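Kitchen Surfaces FAQ
Shiny things, streaks and how to get on top of both

Welcome! We love a gleaming kitchen and we love your questions. Monique Bouvier answers them all.

How do I keep a speckled white worktop looking fresh?
Warm water, a drop of washing-up liquid and a soft cloth. Clear the bit beside the sink first – it makes such a difference!
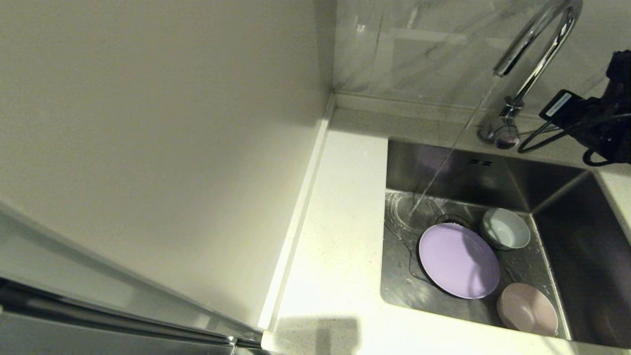
Speckled worktop and chrome tap, with the water running.

Why do dark glossy panels show every smear?
Light skims across them and picks out the lot. Wipe in one direction, then look again from low down.

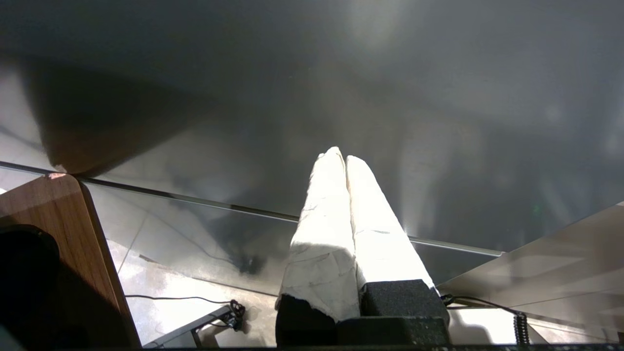
Light on a dark grey glossy surface.

Do thin metal edge strips need anything special?
Only a well-wrung cloth run along the length. Grime loves to hide where metal meets glass, so an old soft toothbrush is brilliant there.
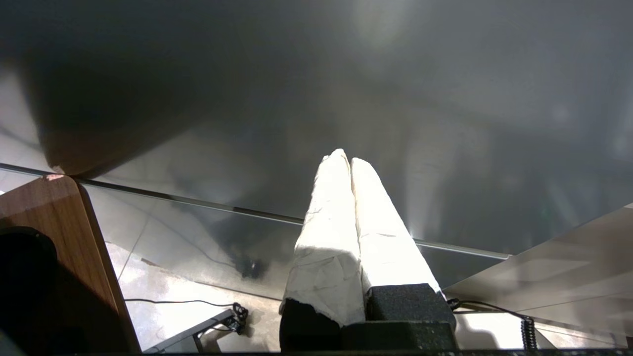 How often should I buff a grey gloss finish?
Once a week is plenty for us, and it takes 2 minutes with a dry microfibre cloth.
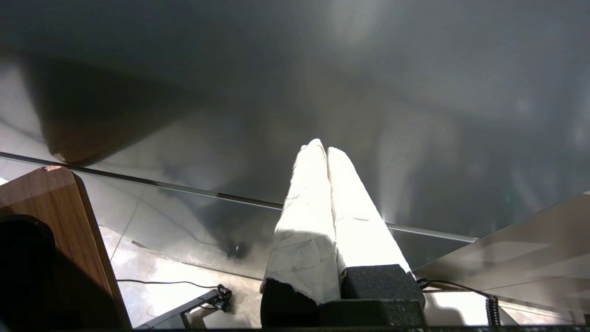

If streaks come back, you're probably using too much cleaner. Try half as much and rinse the cloth more often – I was amazed the first time I did it!

Page updated Tue 15 October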